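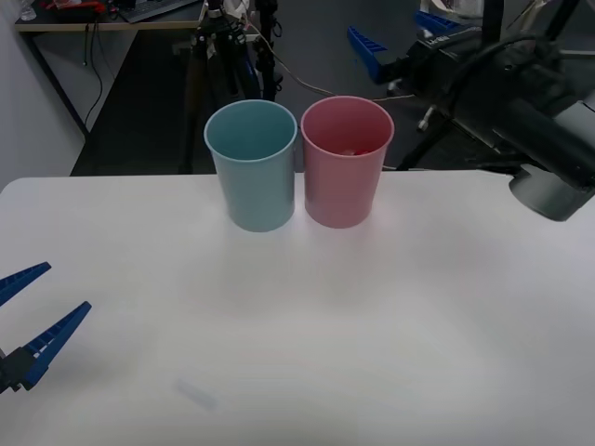
Two plastic cups, one blue-green and one pink, at the back of a white table.

The woman who runs the Siren cup library does not like the word "eco". She says it puts people off, and it makes her sound as if she is selling something.

"It's cups," she says. "You borrow them, you have your party, you bring them back. My nan did the same with the chapel crockery."

Siren has been lending out party tableware from a former shoe shop in Hustau for four years. It started with her daughter's seventh birthday, when she bought a set of hard plastic cups and plates and then had nowhere to keep them. A neighbour asked to borrow the lot, then the neighbour's sister did. By the end of that summer she had a notebook with a waiting list in it.

The stock now stands at 3000 pieces, counting plates, bowls, jugs and cutlery as well as cups. She knows the figure because the insurer asked for it. Last year there were 1236 loans, and August was the busiest month by a long way.

"Weddings in August, and then the football club wants everything for the same weekend. I've had two people in the doorway holding the same crate."

A crate costs 10 pounds to borrow for up to five days, with a deposit on top. Schools pay nothing. Most of the money goes on rent and hot water, and what is left goes on replacing things that come back chewed, melted or not at all.

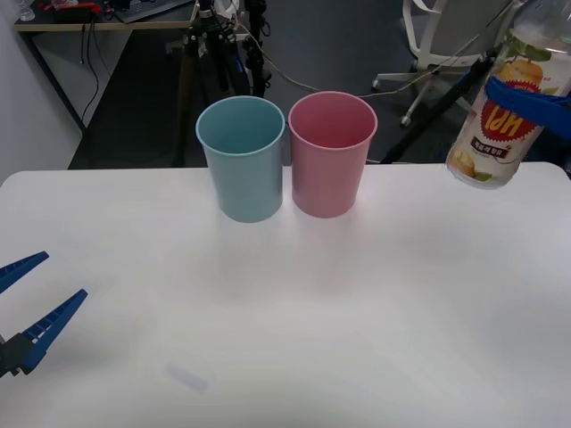
I asked why she had stayed with plastic when so many of her customers say they want to get away from it. She has plainly been asked before.

"I tried glass. I bought 500 glass tumblers from a hotel that was closing and I had fewer than half of them after one season. Somebody cut their foot at a christening. So I went back to plastic, the thick kind, and some of those cups have been out more than a hundred times."

She tried bamboo too, and gave it up when the rims went rough in the dishwasher. Steel was popular with walkers but dented, and parents complained that it was too cold for small hands. She is still using the steel jugs.

Washing is the bulk of the work. Borrowers are asked to rinse things and nothing more. Everything then goes through a second-hand commercial machine from Mestico, which she bought from a café and had to have rewired. It takes three minutes a load. Drying takes the rest of the day.

"Plastic holds on to water. China comes out hot and dries itself, plastic just sits there. If you stack it damp you get a smell, and you can't get the smell out. I lost a whole crate like that the first winter - I'd put the lid on and gone home."
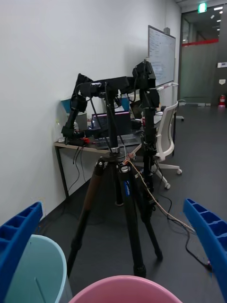
Colour has turned out to matter more than she expected. She began with white, which showed every trace of blackcurrant, and moved to mixed colours when the white ones wore out. Children argued over them. She now packs each crate in even numbers and lets people ask for what they want.

"Adults are worse than children. I had a man send back a crate for a retirement do as it had orange in it."

The nearest thing to a rival is the hire firm at Nasution, twenty miles up the coast, which does marquees and will add crockery to the order. She says they get on well. They send her the small jobs and she sends them anyone who needs more than two hundred places.

Would she want to get bigger? She thinks about it for a while.

"I'd want another sink," she says. "I don't want a van. Once you've got a van you're delivering, and once you're delivering you're up at six on your day off looking for a village hall with no sign on it."

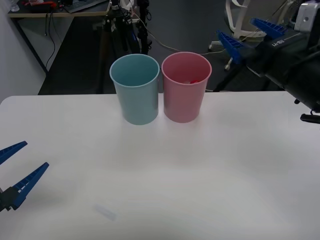 What she would like is for other towns to copy the idea. She has written out how she does it, four pages with the prices and the mistakes, and posts it to anyone who sends a stamped envelope. So far she knows of two places that have started up. One of them has already rung to ask about the smell.

She had a crate to get ready before closing, a fortieth birthday, sixty plates and no orange. The shop is open in the mornings and the deposit can be paid in cash or by card.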